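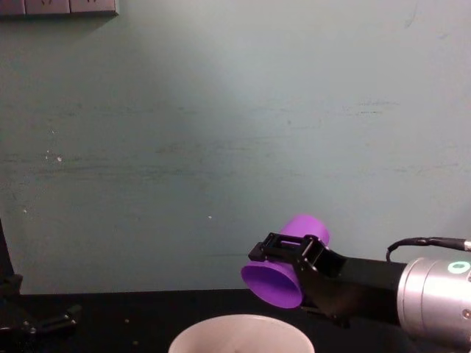 Traian Hodoroagă

Climard is hiring a backend engineer. We are a team of six building an app that lets small shops sell printed goods on subscription: calendars, recipe cards, label sets, seed packets. The shop uploads artwork and sets a schedule. We handle billing, print routing and mailing. The service has been live since April and currently runs 123 shops.

The position is full time. Remote work is fine within US time zones, with one week per quarter at the office on Gittins Street.

What you will work on

The order scheduler. It is a single Python service with a Postgres queue behind it. On the first of the month it releases roughly 2000 print jobs in under an hour, and the print vendor's API accepts far fewer than that. Retries are currently handled by a cron script. We want a proper rate limiter and a job state that survives a restart.

Address handling. Customers move, and the change often arrives between the billing run and the print run. The present code reads the address twice and can get two different answers.

The shop-facing API, version 2. Shih-chieh Tsang wrote version 1 and will be your main reviewer. The open spec is 40 percent settled – webhooks and refunds are the large gaps.

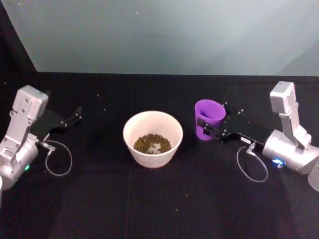
On-call duty rotates weekly among four engineers, including the new hire. Pages outside business hours have been rare apart from the monthly release.

Requirements

Four or more years of production backend work. Python preferred; Go or Java accepted if you are willing to switch.
Working knowledge of SQL, including reading a query plan.
Experience with a payment processor or another third-party API that fails in inconvenient ways.
Clear written English. Design decisions are made in documents of one or two pages.

Print industry experience is useful but not required. A degree is not required.

Process

A 30-minute call with me, a paid code review exercise (two hours, your own schedule), then a conversation with Shih-chieh and one other engineer. There is no whiteboard round. You will have a decision within a week of the last conversation.

To apply, send a resume and a short note on a system you have maintained for more than a year. Use the jobs form on the Climard site and quote reference 3376. Agencies, please do not reply.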